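Ticket: finished folds out of size, yellow T-shirts
Queue: Laundry and folding, Putura site
Product: Plutus fold guide, paper version
Priority: low
Status: open, waiting on second wash
Opened: 2022-12-22

Problem as reported

Folded yellow T-shirts do not match the rest of the stack. Target width is 17 cm. The yellow ones finish wider at the hem than at the collar, and the stack leans once a few of them are in it. White and grey shirts folded on the same table to the same guide are within tolerance.

Environment

Table with a cloth over it, white with a small multicoloured fleck. The cloth went on in March and replaced a plain grey one. Shirts are from the Bikton order, adult medium, all one colour. Washed at 34 degrees, line dried, not ironed. Fold is the standard one from the Plutus sheet: lay flat, sleeves in, sides to centre, hem to collar.

Steps tried

1. Re-read the sheet. Step 2 says "smooth outward from the centre". The shirts were being smoothed from the collar down. Changed to match the sheet. Slight improvement at the collar, none at the hem.

2. Measured 18 shirts unfolded. Five were longer on one side seam than the other. Set these aside in the grey tub. The remainder still fold wide, so seam length is a contributing fault at most.

3. Took the cloth off and folded on the bare table. Fabric slid and the side folds opened before the hem came up. Worse result. Cloth put back.

4. Swapped the order of the sleeve fold and the side fold. No change. Reverted.

5. Folded one white shirt and one yellow shirt back to back. The white shirt holds a crease when pressed with the flat of the hand. The yellow shirt relaxes and the edge rolls. Repeated with a second pair, same outcome.

6. Checked the Aebischer detergent dose against the chart on the laundry wall. Dose was correct for load size. Softener had been added as well, and the chart does not call for it on jersey. Softener removed from the shelf.

7. Tried picking the shirt up at the shoulder and letting it hang before laying it down again. Removes most of the bunching across the body. Does not fix the hem.

Attachments: yellow fabric during handling.

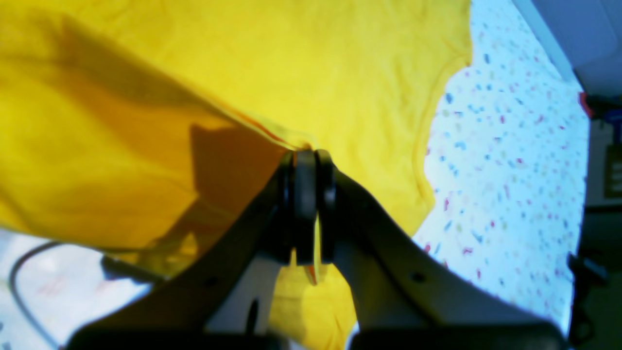
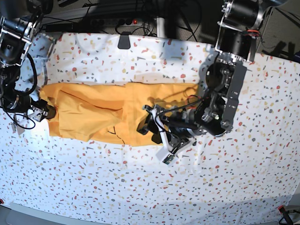
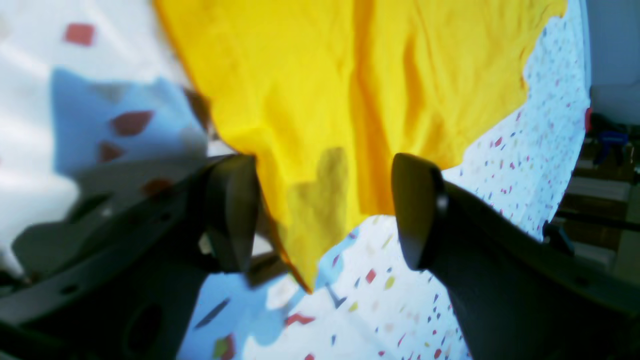
Current assessment

Two causes suspected. First, softener residue, leaving the jersey too slack to hold an edge. Second, bunching that is carried into the first fold and never worked out. The second can be dealt with on the table now. The first needs another wash.

Workaround until closed

Hang, lay flat, smooth from the centre, then wait before folding the sides in. Bring the hem up in two short folds instead of one long one. Finished width with this method was 18 cm on the last few, still over target but the stack stands.

Keep yellow shirts in their own stack. Do not mix them with white or grey on the top shelf.

Next action

Rewash the set-aside shirts and one full load at 34 degrees with no softener. Refold and remeasure. If the width comes in, update the Plutus sheet with a note for jersey and close. If not, raise the seam length with Bikton under a separate ticket and quote the order number from the delivery slip, which is in the folder behind the dryer.

Related: sheet revision request, collar step, still open.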